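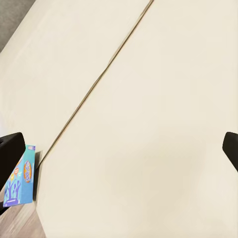

August, notebook, site maintenance

Picked up the image cleanup on the Drurholm blog again. The media library has more than 4,000 attachments and the nightly backup keeps timing out on the uploads folder. Octavian already raised the PHP time limit once and doesn't want to do it again.

Started on the staging copy. Deactivated Muketti first, as it registers eight extra image sizes and rewrites the thumbnails whenever a post is saved. The theme only calls for three of them. Jhun thinks the rest came with the old slider, which went away two themes ago.

Ran the unattached media report. It listed 74 files. Went through them by hand and 40 are in use after all – they're called from widgets and from the custom CSS, and the report doesn't look in either place. Marked those as keep in the sheet. The others can go once Milagros has looked at the names.

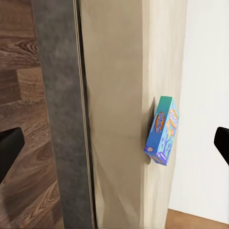 Does deleting a thumbnail size from the settings remove the old files from disk? It only stops new ones being made, and the old files stay in uploads until you run a regenerate with the delete option on.

Tried that on the oldest year folder only:

- `wp media regenerate` by itself left the unused sizes where they were
- the Devadiga plugin with "remove unregistered sizes" ticked took them out
- two posts came up with broken images afterward, both with the thumbnail URL pasted straight into the HTML

Fixed the two posts by hand. There will be others like them in the later folders. Jonalyn has a search query from the Leken move that finds hard-coded sizes in post_content, so I've asked her for it. It needs changing for our table prefix.

Backup on staging finished at 4:10 pm without a timeout, but staging has no comments table to speak of, so I wouldn't read much into it.

Still to do:

- run Jonalyn's query, save the list before touching anything
- check the newsletter template – Yuto says it links to the medium size directly
- turn Muketti back on with only the three sizes
- clear the page cache after each folder, forgot this twice today
- ask Octavian where the July database dump went

Not touching live until the query list is done.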